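Progress report, April
Project: Rillik low-cost soil moisture and frost nodes
Prepared for: Bainbridge Fund, small hardware grants
Prepared by: Wakana Fukuda, with firmware notes from Sota Sugawara

## Status

The project is on schedule for hardware and four weeks behind on the gateway software. Spending is within the approved budget. No change to scope is requested in this period.

Revision C of the node board came back from Drusico in the first half of the reporting period. We ordered 100 bare boards and populated nine by hand for testing. All nine powered up and joined the radio network. One had a solder bridge on the sensor connector, which gave a constant full-scale moisture reading until it was cleared.

## Hardware

The main change from revision B is the power section. The linear regulator has been replaced by a small buck converter, and the voltage divider used for battery measurement is now switched by a transistor so that it draws current only during a reading. Sleep current on the bench is lower than our target on eight of the nine boards. The ninth draws more than it should, and Sota suspects the flash chip is not entering its low-power state. He has a firmware workaround that sends the sleep command twice with a short delay between. It works on that board, but we would like to know why it is needed before we populate any more.

The capacitive probe is unchanged. We did move its connector to the short side of the board, so that the cable leaves the case in a straight line. On revision B the cable had to bend sharply under the lid, and two of the older units failed at that point.

The case is the Vivetti two-part box with a gasket, as before. The lid now carries a vent plug. Condensation inside the case was the most common fault in the winter set, and it also shifted the air temperature reading upward on sunny mornings.
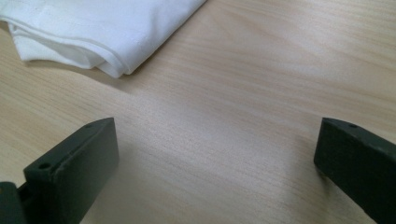
## Firmware

Firmware work this period covered three items:

- The sample interval can now be set over the radio. Previously it was fixed when the node was programmed.
- Readings are stored in flash when the gateway does not answer, and sent later in order. The buffer holds 608 readings, after which the oldest are overwritten.
- The frost alert now requires two readings in a row below the threshold. A single low reading still gets logged, but it does not trigger a message.

The time stamp on stored readings is not yet reliable. The node clock drifts while the radio is off, and after a long outage the stored entries can be out by several minutes. This matters little for soil moisture. For frost alerts it makes the log harder to compare with the reference thermometer. The planned fix is to correct the stored entries on the gateway, using the clock offset measured at reconnection.

## Gateway

The delay noted above is here. The gateway was to use a ready-made radio library, but the library drops packets when two nodes transmit close together. Sota has written a replacement receive routine that reads the radio buffer on interrupt. In an overnight bench run it received 3,893 packets with no gaps in the sequence numbers -- the old routine had never completed a night without at least one gap. The new code still needs a proper restart path after a power cut. At present it has to be started by hand.

The web page for growers has not been started. We have kept the plain CSV export in its place.

## Budget

Board and assembly costs came in slightly under the estimate. The difference was spent on spare probes, under the same budget line. The test equipment line is untouched, and we expect to use it next period for a current meter with a faster sample rate.

## Risks

The buck converter is listed by our supplier as having a long lead time. We hold enough parts for the full batch but no reserve. A second part with the same footprint has been identified and not yet tested.

## Next period

1. Find the cause of the high sleep current on the ninth board.
2. Finish the gateway restart code and move it to the field site.
3. Install the first five revision C nodes beside the revision B units and log both.
4. Test the alternate converter on one board.
5. Send the wiring guide and board files to the fund for review ahead of public release.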